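Grasp Order and Recovery in Two-Arm Basket Packing
Project report, Malte Görtz
Saturday, August 22, 2020

1. Aim

The project asked whether a policy trained by imitation packs small household goods more reliably when the order of the items is fixed in the training data. Earlier work in the group had let each operator choose the order. The resulting policy often hesitated between two items and closed the gripper on neither. I wanted to know if the hesitation came from the mixed order or from the small number of recordings.

2. Method

Both arms are bolted to one rail along the front of the table, and a basket is placed by the left arm. A head camera looks down at the work area, and a wrist camera gives a close view of the grasp. The policy receives the camera images and the joint positions and returns a short run of joint targets, which is carried out before the next prediction. Training used the group's Jiven code, with no changes to the network.

I recorded 150 episodes by teleoperation and divided them equally into two sets. In the fixed set the operator always started with the item nearest the right arm and worked towards the basket. In the free set the operator took the items in any order. Start positions were drawn from the same printed sheet for both sets. All items were laid side by side with narrow gaps, as this spacing had caused most of the failures in the earlier work.

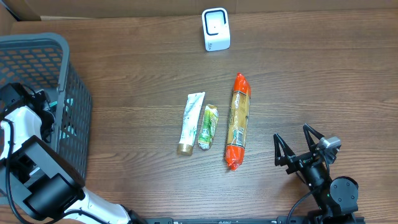
Item shape matters more than I expected when the plan was written. A long cylindrical package can be gripped anywhere near its middle, and a small error along its length does little harm. A squeeze tube is flat at one end and has a hard cap at the other, so the same error changes the grasp completely. Short packets in crinkled film are the hardest case. The fingers have to enter a gap on both sides, and a glossy wrapper changes its appearance with small changes in lighting.

Episodes in which the operator dropped an item were kept if the item was picked up again. I removed two where the recording software stopped early, and recorded them again the next day.

3. Results

The fixed-order policy finished more trials than the free-order policy, and the difference was largest for the packet. Hesitation between two items was rare with the fixed order and common with the free order. Of the failures that remained, nearly all were finger collisions with a neighbouring item on the way down.

Recovery was poor in both cases. If an item rolled after a missed grasp, the arm usually repeated the motion at the old position. The fixed-order policy was slightly worse here, as it sometimes went on to the next item and never returned.

4. Limits

All trials used one table and one basket. The lighting was kept even throughout, so nothing can be claimed about other conditions. I was the only operator, and my own habits are therefore present in both sets. The wrist view was not tested separately. A run without it is planned for September.

3 comments

Zapata
Did you try shuffling the item positions but keeping the left-to-right rule? The policy may have learnt positions and not order.

Malte Görtz
Positions were varied, but only within the sheet. I agree it is not a full answer.

Prekon
Would be useful to have the failure types in a table.

Shares: 9
Views: 3,435

Recent reports
Zillico gripper pads: wear after repeated grasps
Calibrating a wrist camera without a target
Action run length and smoothness in Jiven
Cable routing for table-mounted arms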